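Why Are Jeans Blue?

Jeans are made from a cloth called denim. Denim is cotton, the same plant fiber used for T-shirts and towels, but it is woven in a different way. To see how, you need to know a little about thread.

Every woven cloth has two sets of threads. The warp threads run the long way. The weft threads run from side to side, over and under the warp. In a plain cloth like a bed sheet, each weft thread goes over one, under one, over one, under one. In denim, the weft goes under two or three warp threads before it goes over one, and each new row starts one step along. This makes tiny slanted lines. Look closely at the leg of your jeans and you will probably find them. A cloth with slanted lines like these is called a twill.

Now for the blue. In most denim, only the warp threads are dyed. The weft threads are left white. Because of the way twill is woven, most of the blue ends up on the outside and most of the white ends up on the inside. Turn up the bottom of one leg and compare the two sides.

The dye is called indigo. Long ago it came from the leaves of plants, and people had to soak them to get the color out. Today most indigo is made in factories. Indigo does something odd – it sticks to the outside of a cotton thread and leaves the middle pale. When jeans rub against chairs, floors and bicycle seats, a bit of the blue wears away and the white starts to show. Knees fade first because they bend and rub the most.

Washing takes away some color too. Turn jeans inside out before they go in the machine, and use cold water. Wash new dark jeans with other dark clothes, or your white socks may come out light blue.

Denim is thick, so it dries slowly and takes up a lot of room in a drawer. Folding helps.

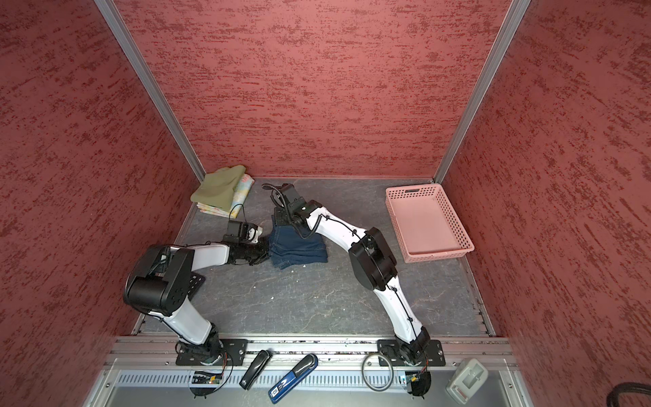
Start with the zipper closed and the jeans flat on a table. Lay one leg on top of the other and smooth out the wrinkles with your hands. Fold the legs up toward the waist, then fold once more. You will have a thick rectangle with several layers at the edge. Dark jeans that are worn less often stay dark for a long time.

Try this at home: find an old pair and a newer pair. Put them side by side near a window and look for the palest spots. Check the knees, the back pockets and the bottom edges of the legs.

Words to know

Warp – the threads that run the long way in a cloth.
Weft – the threads that run from side to side.
Twill – a cloth woven with slanted lines.
Indigo – the blue dye used for jeans.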